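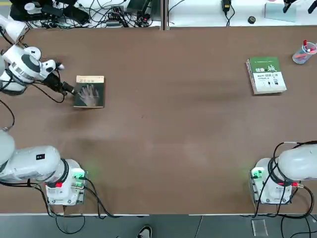
One small paperback, dark cover, hand on the front.

OK it's Thursday night and I have finally finished my reread of the entire Carkholm run, so you're all getting a thread. Mute me now if you don't like superhero comics. I'll be a while!

If you've never read it: Carkholm is a harbor city where the fog gives people powers, but only while they're standing in it. Step out onto a sunny street and you're just a person in a costume. I love this rule so much. Every fight is also a weather report.

Our lead is Umano, who starts out as a ferry mechanic and can hear metal. Any metal — hinges, anchors, the fillings in your teeth. For the first few issues this is mostly a headache for him. Then somebody pulls a knife on the night boat and he hears it before it's out of the coat. I yelled.

And then there's Turkum. Big, slow, polite Turkum, who can't be moved once he's decided to stand somewhere. He holds a door shut for almost an entire issue and it's the most tense thing in the series. It's a guy and a door!!

People always ask me where to start. Start at the beginning. I know the flood arc is the famous one, but you need to see Umano and Turkum hate each other first or the flood doesn't hurt.

Reading order, since the collections are a mess: main series, then the 2 annuals, then the Sinaga miniseries, then back for the flood. The second annual looks skippable. Please don't skip it, the lighthouse keeper comes back later and you'll want to know why she won't take her gloves off.

Speaking of Sinaga. SINAGA. Best villain in the book and I'll argue with anyone (nicely). She makes fog. She could give the whole city powers any time she wants, and she charges by the hour.

The page where she sends Umano a bill after he saves her life is taped up next to my desk.

My full box is 948 pages if you count the backup stories, and I do count the backup stories. The one with the pigeon racer is better than some whole series I own.

The art changes hands midway and I was grumpy about it the first time. This time I came around completely. The early stuff is all thick ink and big shadows, and the later pages open up right when the fog starts thinning out. You can see across the harbor for the first time and it's scary, because everyone out there has lost their powers.

Things I missed on my first read: the ferry's bell is drawn cracked from the very first issue. Turkum never sits down until the last chapter. Sinaga's receipts are numbered, and the one she tears up is number 574. Go look at what number is on Umano's locker. I had to put the book down and walk around my kitchen.

Complaints, to be fair: the mayor plot goes nowhere, and there's a robot shark I could live without. My brother thinks the shark is the best part. We don't discuss it at dinner.

Anyway I bought the first volume for a coworker and she texted me at lunch asking who's in the lighthouse. She's maybe 200 pages from finding out. I'm so jealous of her!

Going back in for the letters pages next. If you've read it, tell me your favorite issue — and put a spoiler warning on it if it's from the flood.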